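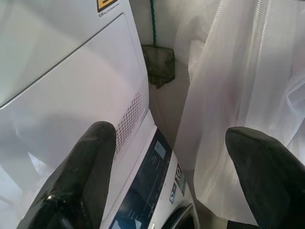
Top panel of the laundry appliance, with the vent holes at the right-hand edge.

Home Reviews Guides Heating Laundry Kitchen Archive Search

Itness Trultska plug-in energy meter: review

The Trultska is a plug-through energy meter with a screen. It goes into a wall socket, the appliance goes into it, and it reports power in watts, energy in kilowatt-hours, voltage, current, power factor, mains frequency and elapsed time. It has no radio and no app of its own. Itness sells it in one colour, white, with a folded paper manual.

I bought mine to replace an Era meter of the older kind, the one with the grey display and the recessed reset hole. The Era still works, but it loses its total in every power cut and the display can only be read from directly in front. Both were on my list of things the replacement had to fix.

Build and fit

The body is deeper than I expected. Plugged into a double socket it does not foul the neighbouring outlet provided the neighbour has an ordinary plug. A phone charger with a wide body will not go in beside it. In a single socket behind furniture you need to allow for the depth of the meter plus the depth of the appliance plug, and in my kitchen that ruled out the fridge without a short extension lead. The manual allows one extension lead, on the appliance side only, fully unwound.

The pins are a firm fit and the socket shutters open cleanly. The casing has a fine moulding line down each side and does not creak when gripped. My sample had the display window seated very slightly off square. It makes no difference to use.

There are four buttons: mode, up, down and hold. They are rubber, with a short travel and a definite click. Holding mode for three seconds opens the settings. Holding up and down together clears the energy total, and the meter asks for confirmation before doing so. The Era did not ask, and I have lost more than one long measurement to it.

Display

Three lines. The top line is the large one and shows whatever you have selected. The second line shows cost or elapsed time. The third shows the tariff in use and a small symbol when the load is above the warning threshold. The backlight comes on with any button press and goes off after half a minute. It cannot be set to stay on, and in a dark cupboard this becomes tiresome.

The viewing angle is good from above and from either side. From below it washes out completely. Sockets above a worktop are therefore fine and sockets at skirting level are fine. A socket at head height, such as the one for my boiler controls, is not.

Accuracy

Itness states a range of up to 3,000 W and gives one accuracy figure for the upper part of that range and a looser one for the bottom. I have no calibrated reference. What I have is the Era, a clamp meter, and a pulse-output meter on the incoming supply which I can watch with everything else switched off. Treat what follows accordingly.

On resistive loads all of them agree closely. A kettle marked 2,000 W read a little under its rating on the Trultska and on the Era, with the clamp meter agreeing once voltage was taken into account. A fan heater on its high setting gave the same result. A toaster, the same again.

On small loads they part company. The Era reads zero for anything below a few watts, and for years I believed my television used nothing on standby. The Trultska shows it using something. With a router, a charger with no phone attached and a set of LED lights, it gave steady and repeatable readings which moved in the right direction when I added the loads together. The sum of the parts matched the whole within the last digit. That is a test of linearity and no more, but the Era fails it badly.

Below one watt I would not trust it. The reading starts to hop between two values and the power factor becomes nonsense.

Motors and anything with a changing load are harder. The display refreshes once a second, so short peaks are missed on the screen. The meter does hold a maximum value, and this appears to be taken from a faster internal sample, as it regularly shows a peak I never saw displayed. The manual does not give the sampling rate. I wrote to Itness to ask and received a polite reply which repeated the manual.

Long measurements

Energy over a full cycle is the figure most people want from such a meter, and here the Trultska is at its best. Set the tariff, clear the total, start the appliance and come back at the end.

For a washing machine, one cycle proves very little. Starting water temperature and load both shift the result, and so does the spin speed to a lesser degree. I would suggest running at least 8 cycles on the same programme and dividing. The difference between programmes is larger than the difference between machines of similar age, at least among those I have been able to measure. A cool wash costs little because most of the energy in a hot wash goes into heating the water. The motor's share is small. None of this is new, but it is useful to see it on your own socket at your own tariff.

For a fridge, leave it at least a day and preferably several. The compressor cycles on and off and a reading over an hour depends entirely on which part of the cycle you caught. Door opening matters less than I had been led to believe. Room temperature matters more. I ran mine through a warm week in July and again when the kitchen had cooled down, and the two results were far enough apart that I would not quote either alone as the consumption of the fridge.

For a tumble dryer, check the rating plate before you start. A vented or condenser dryer with a heating element can sit close to the upper limit of the meter for a long period, and contact heating at the pins becomes a concern. After a full cotton cycle the Trultska's casing was warm to the hand. The Era under the same load gets distinctly hotter. I would leave neither running on such a load with the house empty. Heat pump dryers draw far less and are no trouble.

The total is kept in non-volatile memory. I tested this by switching off at the wall, by pulling the meter out, and by leaving it in a drawer for a fortnight. It came back with the correct figure each time. There is no battery inside to replace.

Tariffs

Two tariffs can be stored, with a changeover time for each. The clock is the weak part. It runs from a small capacitor when unplugged and holds for 20 hours according to the manual. Mine held overnight without difficulty and had reset after a weekend away from the socket. The energy total survives a reset and the clock does not, so after a long interruption everything is charged at the first tariff until you notice. A flashing clock would help. Itness shows four dashes on the third line, in the smallest characters on the display.

Standing charge cannot be entered. I consider this correct, as it has no place in the cost of running an individual appliance, but some people will look for it.

Getting the data out

You cannot. There is no port, no card and no wireless. I write readings in a notebook and type them into Magbanua, a free spreadsheet template for household energy that accepts a date, a reading and a note and draws a chart. It takes under a minute. Anyone who wants a reading every few seconds for graphing should buy a smart plug, and accept that most of those handle a smaller continuous load and use a little power themselves to keep the radio going.

The Trultska's own consumption is not stated. It does not register on itself, and on the supply meter it is lost in the noise.

Manual

The English is clear. The table of limits on the second page is correct except that the warning threshold is given in amps there and is entered in watts on the meter. The wiring diagram is for a different plug type and can be ignored.

Compared with the Era

Better at low power, cooler at high power, keeps its total, asks before clearing. The Era is slimmer and cheaper, and its display, poor as it is, does not switch itself off. If you only want to know what a heater or a kettle costs, the Era does that as well as anything and there is no reason to replace it. For standby loads it is no use at all.

Points against

Backlight timeout fixed. Clock reset too easily missed. Sampling rate undocumented. Depth of body behind furniture. Blocks wide chargers in a double socket.

Points for

Repeatable small-load readings. Non-volatile total. Maximum hold on power and current. Confirmation on reset. Firm contacts.

I have kept it. It lives on the dehumidifier at present and will move to the freezer next. The Era has gone to the garage, where it measures a battery charger and reads zero for much of the night.

Contact | Corrections | Copyright of the site and its contributors | Back to top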